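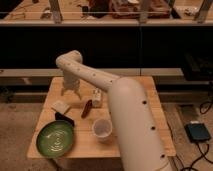 3. Filling and Priming the Fotus Water Flosser

Caution: Unplug the charging cable before you fill the tank. Do not use water above body temperature.

3.1 Turn the power switch off and slide the tank down to release it.
3.2 Rinse the tank and fill it to the MAX line with clean water.
3.3 Slide the tank back up until it clicks.
3.4 Push tip 521 into the handle. The colored ring must sit flush.
3.5 Point the tip into the sink, select Low, and run the unit for 7 seconds to clear air from the hose.

Note: If no water comes out, check that the filter at the end of the hose is under water and repeat step 3.5.

3.6 Use Low for the first 3 days. Patients with implants or braces should ask their dentist before selecting High.

Caution: Do not put mouthwash containing oil in the tank. Empty the tank after each use and leave it open to dry.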